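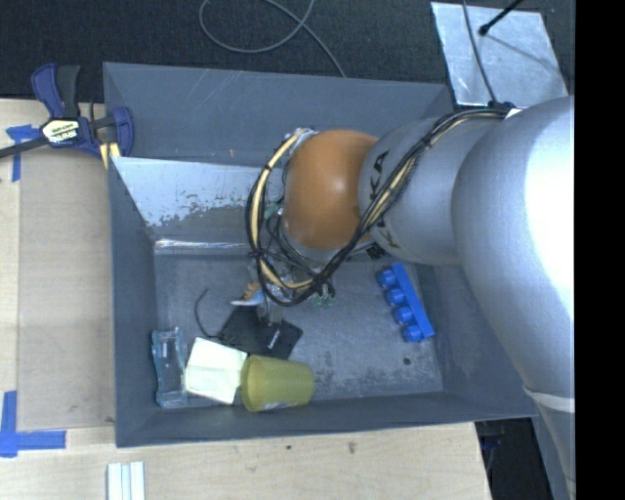 Arm stops mid-pick with a collision fault, bin not touched? Check the cables first. Ours did it over and over in March, always reaching for the far wall.

1. Hit stop. Hands out of the bin till drives are off.
2. Look at the cable loop by the wrist. Ours was pulling tight when the last joint turned – the controler reads that as a hit.
3. Cut the ties nearest the joint. Leave more slack, re-tie.
4. Jog slow thru the full wrist range. Watch the thin wires too.
5. Run 70 picks before you walk away.

Still faulting? Ask Hyun-seo Ki.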